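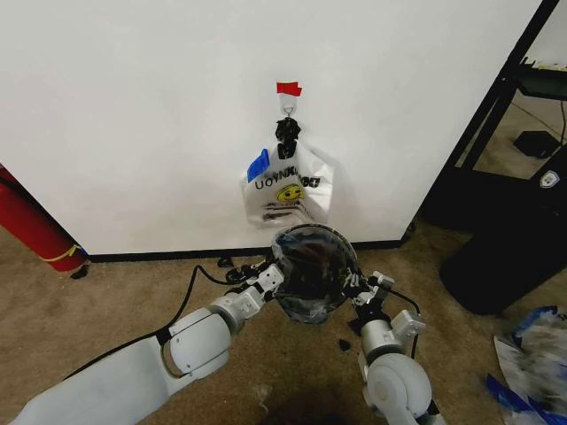

Fui a la feria de lana de Farkevgate con pocas ganas y una lista corta: un vellón limpio, una rueca portátil que llevo tiempo queriendo probar y, si sobraba algo, fibra para mezclar. Volví con medio encargo hecho y bastantes dudas.

La entrada costaba 2 euros, así que por ahí no me quejo. El programa hablaba de "más de cien artesanos". Yo vi mucho puesto de madejas ya teñidas, casi todas en los mismos tres tonos de malva, y muy poco vellón en bruto. El que había venía enrollado y atado, y en dos puestos no me dejaron abrirlo. Un vellón que no se puede abrir no se compra, por bonita que sea la etiqueta con el nombre de la oveja.

En Matden sí me dejaron meter la mano. Tenían uno gris, de mecha larga, con las puntas algo quebradizas y bastante paja en el cuello. Lo dije y me rebajaron el precio sin discutir, cosa que también me hizo sospechar. Me llevé la mitad. Ya contaré cómo sale del lavado.
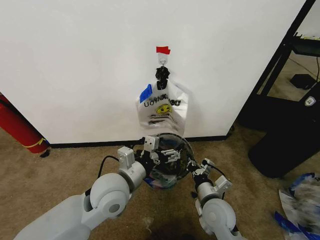
La rueca era la Dizon plegable, 449 euros con tres bobinas. La probé diez minutos escasos, con cola detrás, y en ese rato hilé bien, pero con un merino peinado que se hila solo. Pregunté si podía usar mi propia fibra y me dijeron que mejor no. El pedal izquierdo hacía un clic en cada vuelta. "Eso se asienta con el uso", según el vendedor. Puede ser. El modelo grande sube a 1.310 y ni me senté.

A las cuatro hubo demostración de cardado a cargo de Bromesow. Interesante la primera parte, sobre cómo cargar poco el tambor. La segunda fue un anuncio de su cardadora de 290, con un batt preparado de antemano que salió perfecto, claro. Nadie cardó una fibra difícil desde cero.

¿Volvería? Por el gris de Matden, quizá, y llegando temprano. Para comprar rueca prefiero una tienda donde me dejen una hora tranquila. El café, malo y caro. El aparcamiento se llena antes de las once.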